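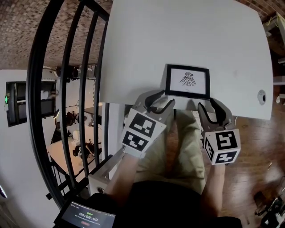 Handheld grippers: curved fingers vs. flat pads for thin rigid objects

Forum: Manipulation Hardware > End effectors and handheld rigs
Page 1 of 1

torque_and_tea
10 May 2020
We have been running two handheld grippers per person, one in each hand, with a marker cube on each for pose tracking. Fingers are the black curved ones that came with the Kolside kit. The task set is household stuff, and I've spent the weekend on the small picture frame. It starts flat on a white table, long side toward the operator, and both grippers come in on the left and right edges.

What I want to decide is whether to stay with the curved fingers or switch to the flat Jatoi pads for the whole set. I ran the frame both ways yesterday, same operator, same seat height, 16 tries with each. A try counts as good if the frame comes up level and goes back down without being dropped or re-gripped.

Curved fingers: 13 good.
Flat pads: 9 good.

I expected the flat pads to win. The frame is thin and the edges are straight, so more contact area should help. What I saw was the pads landing on top of the edge and pushing the frame along the table. The curved ones get their tips down to the table and come in under the corner radius of the frame.

Has anyone else compared these two on flat objects? I don't want to swap fingers between tasks if I can avoid it.

bracketcase
Which firmware are the Kolside grips on? The trigger travel changed a while ago and it matters a lot at the closed end. On the older one the last bit of travel does almost nothing, so people squeeze harder and the object jumps.

torque_and_tea
Latest one, updated Friday. Trigger feels even all the way down.

molo_user_17
I'd question the result. 16 tries with one operator is mostly measuring that operator. If they trained on curved fingers all last month then of course the pads look bad. We had the same thing here. The pads lost for two days and then pulled ahead once people learned to come in lower and flatter.

We use the Molosia grips, not Kolside, but the Jatoi pads fit both with the same two screws.

torque_and_tea
Fair point about the operator. She has far more hours on the curved ones. I can put someone newer on it this week and alternate the fingers every four tries.

I don't fully agree that it's all practice though. The pads are thicker at the tip. You can come in as low as you like and there is still pad between the table and the bottom of the frame.

molo_user_17
Sand the tips. Or print your own backing plate and leave the rubber off the last few millimeters. Ours are cut back at an angle and they slide under a coaster without trouble.

gantry_gwen
Modified pads are fine for your own lab but then you can't compare with anyone else's data. I would rather have slightly worse fingers that everybody can buy.

On the original question, we did a bigger comparison in November with the Gukomia arm, not handheld. 626 grasps over a mixed bin. Curved was better on anything under a centimeter thick lying on a table, flat was better on boxes and books standing up. Cylinders were a wash. So it depends on what else is in your task set. If the frame is the only flat thing, I wouldn't choose fingers based on it.

torque_and_tea
Flat things in the set: the frame, a phone stand, two coasters, a paperback. Upright things: mugs, a cereal box, spray bottle. Close to half and half, which is why I'm stuck.

bracketcase
How are the cubes holding up? I ask because with two hands converging on something that small, our cubes were blocking each other for the side camera. The left one would vanish right when the fingers closed.

torque_and_tea
We only use the head view, looking down, so both cubes have at least one face toward the camera most of the time. The right one shows two faces when the wrist is turned in a bit. We do lose tracking when the operator leans forward. I had to throw out two takes for that, one from each finger type, and redo them.

Light matters more than I thought. The white table was washing out the white border on the cubes until I brought exposure down.

printhead_pete
Matte paper on the cubes. Glossy labels are hopeless under any kind of stand light. Also check that the cube is square to the gripper body after a day of use. Ours is held by one screw and it turns. I found ours three degrees off after a long session and had to redo the calibration.

bracketcase
Second the matte paper.

gantry_gwen
Do you have the operator sitting or standing? We found sitting brings the forearms in at a shallow angle and that alone made the pads miss. Standing over the table, the grippers come down steeper and the pads do better than the curved ones on flat objects. We got complaints about sore backs after an hour, so it isn't free.

torque_and_tea
Sitting, knees facing the table. Forearms come up from below the edge, so yes, pretty shallow. I hadn't thought about that as a factor. A lower chair would make it worse and a higher one would help.

The other option is lowering the table. It's on adjustable legs and currently at 70 cm.

molo_user_17
Raise the chair first, it takes ten seconds.

I still think you should give the pads a full week before writing them off. We wrote them off too early and then had to redo a month of work when we changed our minds.

gantry_gwen
I think a week is too long for one frame and four coaster-type objects. Two days with two operators would tell you enough.

printhead_pete
Whatever you pick, log the trigger value with the timestamp for each close. We only logged open/closed at first and couldn't tell a slip from a deliberate release afterward. I start a timer on the handheld when recording begins and match it up later. Not elegant but it works.

torque_and_tea
We have a handheld timer running too, within view of the head camera, so I can line it up with the trigger log.

Plan for now: raise the chair, new operator plus the current one, frame and cereal box only, swapping fingers every four tries. Stock pads, no sanding. I'll post the counts for both – probably Wednesday, depending on when the second set of Jatoi pads gets here.

bracketcase
Post the misses too, with which edge slipped. On ours it was nearly always the left.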